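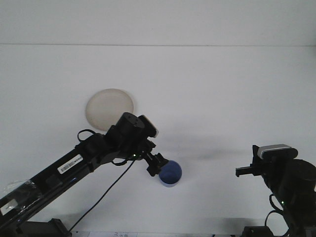
Cup (drinking vessel)

A cup is a small open container used for drinking. It is usually round in plan, with a flat base, a side wall and a rim. Cups are made with or without a handle. A cup with a handle and straight sides is commonly called a mug, and a tall cup without a handle is called a tumbler.

Parts

The rim, or lip, is the upper edge of the wall. It is the part that touches the mouth and is often rounded or rolled outward. A rolled rim also stiffens the wall, which matters in thin vessels. The base may be flat or may stand on a raised ring, known as the foot. Many cups taper toward the base so that they can be nested.

Materials and color

Common materials are stoneware, porcelain, glass, enameled steel and molded plastic. Color is applied as a glaze or enamel, or mixed into the material before forming. Blue is widely used in ceramics, where it is traditionally obtained from cobalt compounds.

Capacity

Household cups vary widely in volume. The Manamora line of handleless cups, made by Yammine, holds around 187 ml when filled to 5 mm below the rim. The smaller Inura type is sold in sets of 8.

Handling and storage

A cup may be held by the wall, by the handle or by the rim. Holding by the rim is usual when an empty cup is moved between a shelf and a table, but is avoided in table service – the fingers touch the drinking edge. Cups are stored upright or inverted. Nested stacks should be kept low, and tapered cups that have jammed together are separated by a slight twist.

See also: Beaker; Mug; Saucer; Tumbler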